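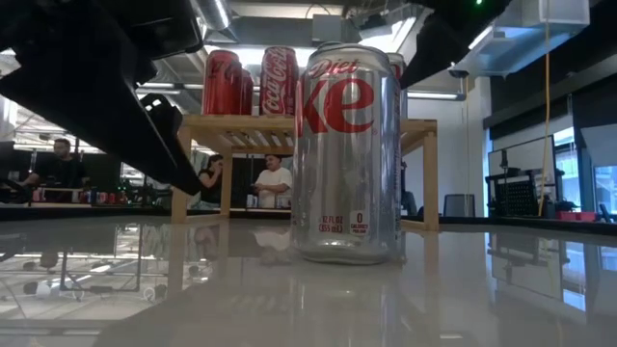

How many cans does the rack hold?
Four standard cans standing up on the top board, with a bit of room between them. Slim cans, you can squeeze in more, but they wobble on the slats.

Whitfield Can Rack, natural timber
Item 468. Sold by Hatance, shipped from the Brustardale warehouse.

Small wooden riser for drink cans. Slatted top, square legs, open underneath. Goes on a bench, a lunchroom table, a shop counter, beside the bar fridge. Lifts the back row so people can see whats there and grab one without knocking the front ones over. Cans in the photo not included, sorry.

Good for
Office drinks corner, regular and diet kept apart — regular up top, diet on the table in front
Market stalls and canteens
Pantry shelves where the back half goes to waste
Spice jars and short tins too, if the base is wide enough to sit across the slats

Details
Light coloured wood, clear finish, no stain. Grain and colour vary from piece to piece, can't pick one out for you. Felt dots for the feet come in the bag, stick them on yourself. Worth doing on a gloss table, the bare legs can mark it. Comes flat, two screws per leg, Allen key in the box. Takes 7 minutes or so if you lay the legs out first.

Care
Damp cloth, then dry. No dishwasher. Don't leave it sitting in a puddle of melted ice, the slats will cup. A bit of food-safe oil once in a while brings the colour back.

Stacking
One rack on another is OK with empty hands nearby, not OK on a counter that gets bumped. Legs don't lock together. If you want two levels ask for the Mirumum tier, seperate listing, has pegs.

Shipping
Orders in by noon go out same day, except Monday when we do the stock count. Canada-wide. Rural addresses a few days longer. Pickup from Brustardale is fine, ring the side bell, ask for Heriberto.

Returns
Unused, in the box, within the month. Cracked slat or a missing screw — send a picture to Samina Ansari at the order desk and we'll post the part, no need to send the whole thing back.

Bulk
Cafés and offices, ask for the trade sheet. Last run was 2000 racks and the next one lands in March. Colour will be close to this one, maybe a touch paler.

From buyers
"Got it for the drinks table at work. Cans line up level, looks tidy. Wish it was a bit longer." Amparo Vidal
"Solid. Instructions are tiny, bring your glasses." Valeriano Moya
"One leg was short a screw, new one came in the mail that week." Severino Barroso

Also in this range
Whitfield Can Rack, long
Whitfield Jar Step, narrow
Mirumum two-level tier with pegs
Felt dots, spare sheet, item 199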